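### 3.2 Looking after the hand-held pair

I'll say straight away that most of my time on Plostora went into keeping two grippers alive, and much less of it into anything clever. We use a matched pair, one for each hand, and they share a maintenance log that I started in November after the third pad came off in a week (I should have started it sooner!). By the end of the study the log covered 859 recordings.

Each session starts with the same check. I open and close both grippers 17 times, listen for any scraping on the rails, and then nip up the pivot screws by hand. Soft stuff is what really shows up a badly set pair, so I always finish on plastic bags – they slide straight out if one pad sits a hair lower than its partner.
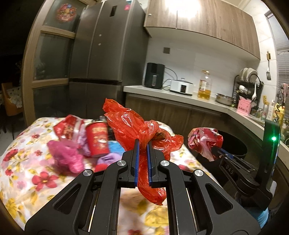
**Figure 4.** Bag handling with both grippers, carried out over a bed in a home setting.

The blue pads are the part that wears. We swap them every 300 recordings, or earlier if the surface has gone shiny, and I wipe them with a damp cloth in between. I tried leaving one set on for longer and regretted it, as the grip on thin film got worse so slowly that I kept blaming my own wrists.

The pivots are less fussy. A loose one gives a little rattle you can feel through the handle, and a quarter turn usually sorts it. Overdo it, though, and the fingers drag on the way back, which ruins the opening readings. Of the faults in the log, 92 were pivot trouble of one sort or the other, and I fixed nearly all of them on the spot with the small driver from the Sirnell kit. The few that needed a new screw are listed in Section 3.4, along with the rail cleaning.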